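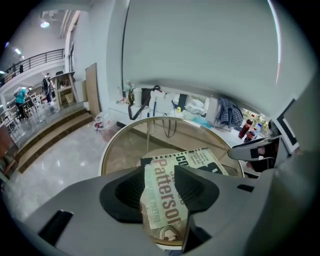

Capítulo 4
Recolha de demonstrações com garras manuais

4.1 Âmbito do capítulo

Um sistema que aprende a manipular objetos por imitação depende, antes de mais, do conjunto de exemplos que lhe é dado. Os capítulos anteriores trataram da representação das ações e da calibração das câmaras. Este ocupa-se da fase em que uma pessoa, com uma garra em cada mão, executa tarefas num espaço comum e regista cada execução como uma sequência de imagens, posições e aberturas dos dedos.

A matéria é menos formal do que a dos capítulos 2 e 3, e os erros cometidos nesta fase raramente se deixam corrigir mais tarde. Uma trajetória mal estimada pode ser filtrada; uma tarefa executada sempre da mesma maneira, sobre o mesmo objeto e a partir do mesmo ponto, produz dados limpos e de pouca utilidade.

Ao longo do capítulo usa-se como caso de estudo a recolha Kumumwood, conduzida por Lindalva Bittencourt num espaço interior de uso corrente, com balcão, mesas, degraus e pessoas de passagem. O protocolo de anotação foi redigido por Yasaman Ghasemi e é discutido na secção 4.5.

4.2 Terminologia

Chama-se episódio à gravação contínua de uma execução, desde o instante em que o operador assume a postura inicial até ao instante em que a retoma. Um episódio contém uma ou mais primitivas (aproximar, pinçar, transportar, largar). Chama-se sessão ao conjunto de episódios gravados pelo mesmo operador, no mesmo local, sem nova calibração.

O termo demonstração é usado na literatura ora como sinónimo de episódio, ora para designar apenas os episódios aceites após revisão. Adota-se neste livro o segundo sentido. Um episódio rejeitado continua a ser um episódio e deve ser conservado, com o motivo da rejeição.

Entende-se por garra manual um efetuador transportado pela mão do operador, com dedos de geometria igual à dos dedos montados no robô de destino. A igualdade de geometria é uma condição forte. Se os dedos diferirem na largura ou no revestimento, os contactos gravados não terão correspondência na execução, ainda que as imagens pareçam semelhantes.

4.3 Configuração bimanual e pontos de vista

Na configuração com duas garras, cada mão fornece a sua própria trajetória e é necessário exprimir ambas num referencial comum. A solução descrita neste capítulo recorre a marcadores fiduciais impressos nas faces de um cubo solidário com a garra. Sendo conhecida a posição do cubo em relação aos dedos, basta que uma face seja legível para estimar a pose da pinça.

O cubo tem um custo. Aumenta o volume do conjunto e limita a aproximação a superfícies verticais. O operador deve treinar a passagem entre objetos próximos antes de gravar, para que as trajetórias não incluam desvios que o robô, com outro volume, não precisaria de fazer.
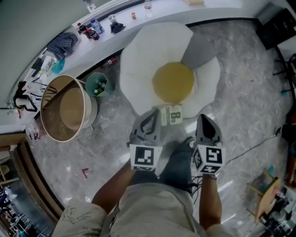
A câmara situada à altura da cabeça e a câmara situada junto aos dedos fornecem informação de natureza distinta. A primeira regista a disposição do espaço e a relação entre as duas mãos. A segunda regista o contacto, a deformação do objeto e a orientação deste entre os dedos, mas perde facilmente o contexto quando um objeto largo tapa o campo de visão. Nenhuma das duas substitui a outra, e a sincronização deve ser verificada no início de cada sessão — o procedimento encontra-se no anexo B.

No caso Kumumwood, as gravações são feitas a 30 imagens por segundo. Um desfasamento de 2 imagens entre câmaras é tolerado nas primitivas de transporte e motiva rejeição nas de pinçar, em que o fecho dos dedos ocupa um intervalo curto.

4.4 Escolha do espaço e dos objetos

Dois critérios orientam a escolha do espaço: a variedade de superfícies de apoio e a presença de objetos alheios à tarefa. Um balcão ocupado por sacos, garrafas e peças de roupa obriga o modelo a separar o objeto de interesse do restante. O mesmo vale para o chão, que a maior parte das recolhas de bancada deixa de fora. Superfícies transparentes ou polidas merecem sessões próprias, visto que os reflexos degradam a estimativa de profundidade.

Quanto aos objetos, convém combinar rígidos, flexíveis e articulados. Os livros de capa mole são um caso instrutivo: a espessura varia com a pressão, a capa desliza sobre o miolo e a orientação do texto fornece uma referência visual independente da forma. O plano de sessão da Kumumwood prevê 32 episódios por objeto, repartidos por posições iniciais sorteadas. O sorteio é feito antes da sessão e consta da folha Clulico, o formulário em papel que acompanha o operador.

A arrumação entre episódios também conta. Se o operador repõe sempre o objeto no mesmo lugar, introduz uma regularidade que o modelo irá explorar. Bittencourt adotou a regra de iniciar cada episódio com o objeto onde o anterior o deixou, salvo indicação contrária na folha.

4.5 Anotação e revisão

Cada episódio recebe uma frase curta que descreve a tarefa e os instantes de início e fim de cada primitiva. O protocolo de Ghasemi exige dois anotadores por episódio e remete as divergências para uma terceira leitura. A ferramenta de segmentação, Stuka, propõe os limites a partir da abertura dos dedos. O anotador confirma-os ou desloca-os.

A secção 4.6 desenvolve a estimativa de pose a partir dos marcadores e retoma a notação introduzida no capítulo 3.

Edições Meireles — Todos os direitos reservados | Contacto | Voltar ao topo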